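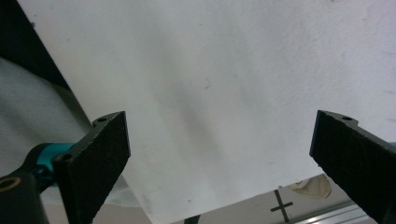
The gripper over the white sheet, rough, felt-like pads on both fingers.

Our after-school robotics club has been using the Sidex hand-held gripper since October, so I figured it was time for a review! We paid 655 for ours (Riaan Buthelezi, who runs the club with me, had hoped for less) and the kids fight over it every Friday.

First thing, the pads. They're fuzzy and black, and they hold fabric way better than the bare rubber on our old Flivton. They do scuff though, and the coating on the finger edges wears too.
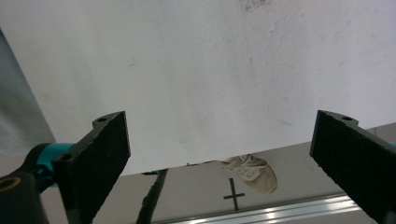
The screws are easy to reach, so swapping a finger is a ten-minute job even for a sixth grader. My one real gripe is the weight. After 30 tries at a fold my wrist is done! Still, I'd buy it again, and Riaan already wants a second one.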